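Towels, Two Grippers and Our House Rules

Posted Nov 24, 2024

I've been meaning to put up a page about how we do towel work at Casau, mostly for the people at Allulen who keep asking what our rules look like next to theirs. We wrote ours up in October — six of them, on one sheet of paper, taped to the cabinet door where I walk past it every morning.

The first one is the dullest and I love it the most. Basin gets checked before every take. If there's a stray washcloth in there from the last round, the take is thrown out, no arguing. I lost a whole morning to that once and I'm still a little sore about it!

Rule two is grip. Pinch the towel with the flat of the fingers and squeeze only as hard as you need to keep hold of it. Terry is forgiving stuff, but the loops do snag, and a snagged loop gets pulled long and then the towel is off to the rag pile. Rule three says both hands stay on the grippers until the take is over. Scratch your nose before you start.

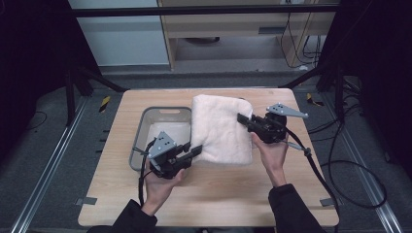
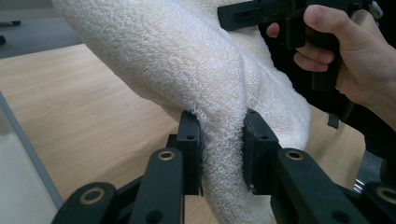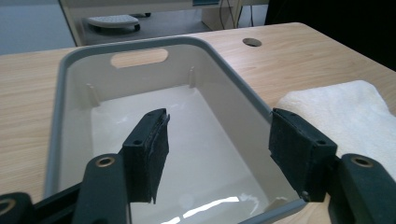 Hand-held grippers, white towel, plastic basin. The last one is the view over the empty basin, with the folded towel lying to the right of it.

Rule four covers cables, and it's the one I nag about. Keep them clear of your feet and give yourself enough slack to reach the far side of the table without a tug. We borrowed the wording from the Rostami handbook (theirs runs to 76 pages, ours fits on a sheet, make of that what you will) and trimmed it down to two sentences.

Five is breaks. We stop after 100 takes, put the grippers down and walk around a bit. People always say they're fine to keep going, and then their folds get sloppy and they're the ones redoing them. Our best stretch so far was 245 good takes over two days, with every break taken.

Six is the notes. Bad takes get written down too, with a word or two on what went wrong. "Dropped corner" is plenty. I'd much rather read that than a blank line.

The Jirley folks want a version of the sheet for shirts, so that's next on my list. Sleeves are going to need a rule of their own — probably two. If you use a different break schedule for this kind of work, send it over, I'd like to compare.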